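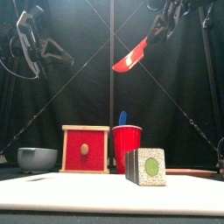
Bowl, red box with the knob, cup, chopping board

Where do I keep all this on a tiny bench??
Posted by hirby_kitchen, November 24, 2024

Quick one, kids are yelling so sorry for the mess of a post. Moved into a unit in September and the bench is tiny. Big white chopping board takes up nearly the whole thing, then theres the grey bowl, the wooden box with the red front (nan's, not getting rid of it), a party cup with a blue utensil in it, and that speckled block with the green oval. Everything ends up on or behind the board. Every time I want to cut an onion I shift the lot. One cupboard, 23 cm deep, already full. Renting so no drilling. Ideas?

Liam Sowerby
Stand the board up when your not using it. Thats your whole problem, the board. Ours lives on its edge beside the fridge, got a Hubmann rack for it, no screws. Then the bowl and box go along the back wall and you've got the front free. Utensils, get something heavier than a plastic cup, those tip if you so much as look at them. Old jam jar, mug, whatever.

Also do a sort. Tip everything out in one spot, plastic jug, cups, trays, the lot, and bin the rubbish first. Wrappers left in trays, that sort of thing. 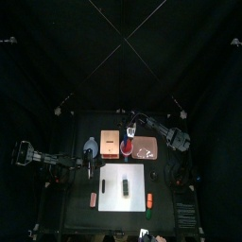 Then put back only what you touched this week. Rest goes in a tub up high. Took me one arvo and I'm slow.

zamden_mum
Just get a smaller board

indholm219
Disagree with smaller board, you'll hate it, stuff rolls off everywhere. What Liam said but add a shelf riser, the freestanding kind with legs. Measure first!! I bought one without measuring and it hit the powerpoint. Box on top of the riser, bowl underneath, and check the bowl clears it. If the box opens from the front leave room for your hand to get at the knob. Mine's held up fine for two years in a rental, no marks on the wall. Put felt dots under the legs or it scratches the benchtop and there goes your bond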